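About Us

By Viera Hájek | April | 5 min read

We write down how things should be done with robots, and then we do them that way ourselves until we find out where we were wrong. That has been the job at Fetetti since the beginning, and I still get a kick out of it on a Monday morning.

Most of the people who find this page already run robots or are about to. They have a machine, a room and a group of keen people, and somewhere along the line they realize that each of those people is doing the same job differently. One opens the fingers all the way before every grasp. Another opens them just enough. One calls a book lying flat and a book standing up the same task, and another files them as two. Everybody is right by their own lights, and the results can't be compared! We help with that part. We write house rules for manipulation work, meaning picking up, moving, placing and handing over ordinary objects, and we train the people who have to follow them.

How it started

Anežka Bartoš and I met while working on a packaging line at Krajčí, where the robots were big, yellow and fenced in. The safety side was well covered. There were binders for it, and quite right too. What we couldn't find was anything for the everyday questions: how worn is too worn for a finger pad, what counts as a dropped part, who is allowed to change a task sheet once work has begun. We started keeping our own list on the back of the shift calendar. By the time we left, that list had 20 items on it, and most of them are still in the handbook in some form (item 4, about coffee, has been strengthened twice).

The handbook

Our handbook is called Turari. It is short on purpose. The core has eight sections, and a new operator can read the whole thing before lunch and try it on a table in the afternoon. We use plain words, so "must" means must and "should" means you can do it another way if you write down why. Every rule has an owner who can be asked about it, and every rule has a date when it gets looked at again.

Some of what's in there:

Set the table first, then pick up the tool. Operators decide where the objects go before they have a gripper in hand. Moving things with the gripper to tidy up is a task of its own and gets logged as one.

Use real things. We want books that have been read, mugs with chips in them, boxes with a crushed corner. A soft thick paperback behaves very differently from a stiff new hardcover, and a rule that only works for the hardcover isn't much of a rule.

Approach slowly enough that a person next to you could say stop and be heard. We argued for weeks about putting a speed in here. In the end the core section has the sentence and each site fills in its own number, with a name beside it.

Check the pads before each session. Look at the front edge, the seams and the mounting holes. Worn foam isn't automatically a reason to quit, but the state of it has to be written down, and both sides should be changed together.
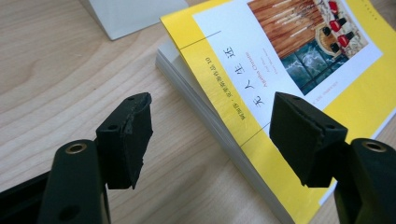 Log the misses as well. This is the rule people push back on the most and thank us for later. A grasp that slips, a page that folds, a second try: all of it goes in, under the same name every time. We had a long, happy fight about what to name things, and the naming list now runs to 400 entries. It's the part of Turari that clients copy first.

Never reach under a closed gripper to rescue an object. Open, back away, set down, then reach. It takes a few seconds and we don't make exceptions, for visitors or for founders.

How we work with you

We begin by watching. One of us comes and sits in the room for a couple of days, asks far too many questions and takes notes by hand. We don't bring the handbook out until the second visit. Plenty of teams already have good habits that were never written down, and we would much rather put those on paper than replace them with ours.

After that we write a draft with your operators. I mean with them, at the table, trying each line as we go. If a rule can't be followed by somebody wearing gloves at the end of a shift, it gets rewritten. Then we leave you alone for a while, come back, and find out which rules have been quietly ignored. I love that visit! An ignored rule usually tells you something about the rule.

Anežka also runs our review service, Sinano, for teams who would like an outside pair of eyes on their session logs. She and her reviewers went through 3,104 log entries for the last edition of the handbook and sent me back a very long list of places where my wording was fuzzy. "Place gently" came up a lot. It's gone now. The new text says the object must be resting on the surface before the fingers open, and people seem to find that easier to agree on.

What we don't do

We don't sell robots or grippers, and we take no commission from anyone who does. We don't hand out certificates or badges either. If your site needs to meet a legal or formal safety standard, you need a qualified assessor, and our rules are meant to sit beside that work and never in place of it. We'll tell you so on the first call.

Getting in touch

Turari is free to read, and you're welcome to adapt it. If you change something and it works better, please write and tell us, even if it's one word. Corrections go to Anežka, who answers them in the order they arrive. Visits and training go through me. Operators are as welcome to write as managers are, and new ones are especially welcome, while the odd bits still look odd to them.

The next edition is in draft, and the section on handing objects to a person is open for comments.

Get handbook changes by email. One message per edition. Unsubscribe at any time.

This site uses cookies to remember your language setting. Accept | Decline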